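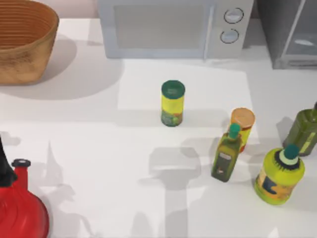

Simulated kitchen: arm pushes the bottle over before the gripper closes

Asked by Pavithra Varghese, January 29, 2019
Tags: simulation, grasping, student project

Our college robotics club is doing a two-arm kitchen task in simulation. The job is to pick the olive oil bottle off the counter and put it in the basket. We are using the Jillero planner with the default settings and the counter layout we were given for the competition, so I can't move the microwave or the other things.

The yellow can in the middle is fine. We can pick that up nearly every time. The trouble is the oil bottle. It has the tall canister right behind it, and when the gripper comes in from the front one finger touches the bottle before the other and the bottle goes over. Out of 200 runs we got it into the basket in about 30.

Things I have tried:
Slower approach speed. It still falls, only later.
More friction on the finger pads. No change.
Coming in from above. The wrist hits the cap.

Is this a physics problem or a planning problem? We have to hand in our runs in July but the written plan is due well before that.

Answer 1 (accepted)

Planning, mostly. If friction makes no difference, the bottle is being knocked before there is a proper grip, and the pads don't come into it yet.

Check where your grasp target is. By default Jillero takes the middle of the bounding box of the whole object. If your bottle is leaning at all when the run starts, the middle of the box is not on the axis of the bottle, so the fingers arrive off centre and one lands first. Print the pose of the bottle at step zero and again after it has settled. If the two differ, let the simulation settle before you plan.

Then turn the wrist so the fingers close across the bottle, left and right, with neither one going into the gap in front of the canister. Grip low on the body. The neck is a bad place to push on a bottle.

Also add a pre-grasp point 4 cm short of the target and make the last stretch a straight line. The default path curves in at the end.

Nabila Berrada

Answer 2

Had the same thing with a sauce bottle. We made the bottle heavier in the model file and it stopped falling. Might be against your rules though.

Answer 3

Have you looked at the collision shapes? In our club the bottles came with a plain box round them for collisions, much wider than the glass, and the finger was hitting the corner of the box. Switch on the collision view and look. I used Demum to make a closer shape and it took an evening – the neck was the fiddly part.

I'd do that before changing any grasp settings.

Comments

Pavithra Varghese: Thanks. The settled pose was different from the starting one, so I plan after settling now and have turned the wrist as well. Doing a new set of runs tonight. I can't change the mass, it is in the rules. Collision view shows a cylinder on ours, a bit wide at the neck but fine lower down.

Nabila Berrada: Good. Log which finger touches first on every run. If it is always the same one you still have an offset somewhere, and I would check the tool frame next.

Pavithra Varghese: Left finger first on the last 3 failures. Checking the tool frame.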